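Plevow P2 Narrow Parallel Gripper
Shop > End-of-arm > Grippers > Parallel > Narrow

In stock at Tresholm. Ships with mounting plate, cable and one set of black fingers. Sold by the each, because we have never met a person who wanted two and a half.

We carry four parallel grippers and get asked every week which one is "best." Best at what is usually where the phone call starts to get long. The P2 is the one we hand to people whose parts live inside other things: enclosures, cabinets, drawers full of wire. If your parts sit politely on a flat tray, buy the Indo Wide. It costs less and you'll never notice the difference.

What we did with it

Loïc Rey runs our demo bench and doesn't trust a spec sheet he hasn't personally annoyed. In October he put the P2 and the Indo Wide through the same job, on the same arm, with the same controller: reach into old desktop computers lying open on the bench and go after connectors, latches and loose cable. The wrist camera stayed on for all of it, mostly so we could settle arguments.

Each gripper got 50 tries per task. The P2 cleanly gripped and released a drive latch on nearly all of them. The Indo Wide did fine too, once it got in there, and getting in there was the whole problem. Its housing is wide enough that it kept introducing itself to the side wall.

Cable was harder on everybody. A stiff, bright cable like the blue SATA one gives the camera something to hold on to. Black cable coiled over a perforated tray gives it a headache. Maricruz Meléndez, who wrote the vision side of the demo, would like it known that this is the cable's fault.

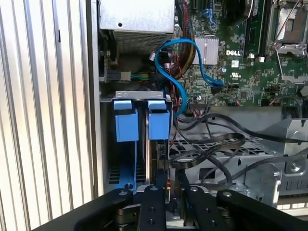
Choosing fingers

The standard black fingers are flat and a bit thick. They're good on plastic tabs and brackets and clumsy on anything with wires coming out of it. We also stock:

Slim fingers – for connector housings. They bend if you crash them, and you will crash them.
Ribbed pads – for loose cable and bundles. They leave marks on soft sleeving.
Blanks – for people with a mill and opinions.

Swapping a pair takes a hex key and a few minutes. Recalibrate afterward. Apolinar Cisneros skipped this step so that you don't have to, and the bench still has the dent.

Controller and camera

The P2 talks to the Espinoza controller out of the box. It will talk to others with the adapter cable, in the sense that people talk to each other at airports. Open, close and stop all work. Force feedback comes through late on the adapter, so don't plan on delicate work without the Espinoza.

A small wrist camera fits on the same plate. Mount it so you can see both fingertips, then accept that the gripper is going to fill the bottom of your view. Shiny sheet metal throws glare straight back at it, and turning the bench light down helped us more than any setting in the software.

Things we don't love

The manual. Also the cable exit, which points exactly where you'd like the wrist to bend. Hermenegildo Rosales prints a small clip that moves it out of the way – ask and we'll put one in the box.

The P2 is louder than the Indo Wide. It sounds like a stapler with a grudge.

Service

Grease the slides every 500 hours. Check the plate bolts every 300, or sooner if you've been running it into things. Spare finger screws are stocked under part 56, for reasons lost to an old catalog.

Loaners

We lend a P2 with fingers and camera bracket to shops that want to try it on their own parts first. Return it with all its screws. Write to Citlali Beltrán at the demo desk, and say what you're picking up and what it's inside of.

Page updated November 2021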